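Stavholm Unit 4: The Ceiling We Were Told Was Finished
Posted June 28, 2021 by Wafula Odera

Prestero handed the upstairs room back in March and called it complete. I've worked under it since then and I'm not convinced.
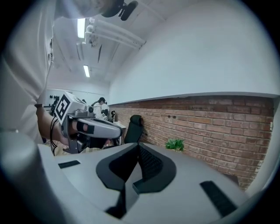
Upstairs room, Unit 4. Two fluorescent fixtures on the white ceiling, white pipes and conduits running off to the right of the nearer one.

The lights
The proposal from Leitner promised "even, comfortable light throughout." I have the sheet in my drawer. What we got is a ceiling with strip fixtures, the same sort of thing I sat under in high school. They come on when you flip the switch, and I'll give them that. Whether the light is any more even than it was before the work, I couldn't tell you, and I doubt Leitner could either. I asked if anyone had taken readings before and after. The reply talked about "occupant experience" for two paragraphs and had no readings in it.

The pipes
The original drawing had all of this boxed in. Then boxing became an optional extra, and after that it was described to us as an "exposed services look." I don't mind looking at pipes. White on a white ceiling is fine, and you can at least see the brackets and joints if you ever need to get at one. I do mind being told it was a design decision when I have the email with the price in it. The quote for boxing was $300 a section — for what I'm fairly sure is painted board.

The thinner lines under the pipes are extra conduits. I asked which of them are live and which are left over from the last tenant. Prestero said a labeled plan would follow. It's been promised twice now. If you plan to put a hook, a bracket or anything else up there, please wait until we have it.

The noise
Some people say the room got quieter. I sat in it for an afternoon with the door shut and heard the stairwell, the neighbors' radio and every truck that pulled in. One person told me the ceiling paint was "acoustic." I'd like to see the can.

The storage
Bomico is supposed to bring wall units for the long side. Delivery was going to take 5 weeks, and the last message says "summer," so I would keep your boxes where they are. The brochure says each unit goes up in 2 hours with no special tools. I've put together enough shelving in my life to know what that means, and I've set aside a whole day.

The paint
Prestero's paperwork lists two coats. Maybe so. White hides a lot for the first few months, and I'd like to check again after a winter with the heating on before I sign anything that says the job is closed.

Still open
Labeled plan for the conduits (Prestero)
Light readings, any at all (Leitner)
A delivery date with a day in it (Bomico)
Final sign-off on the paint, held until next spring

I've been told my list is picky. It's a working room and we paid for it. If you think I've got something wrong about Unit 4, come up and show me, or leave a note in the Stavholm office tray with your name on it. The unsigned ones go in the recycling.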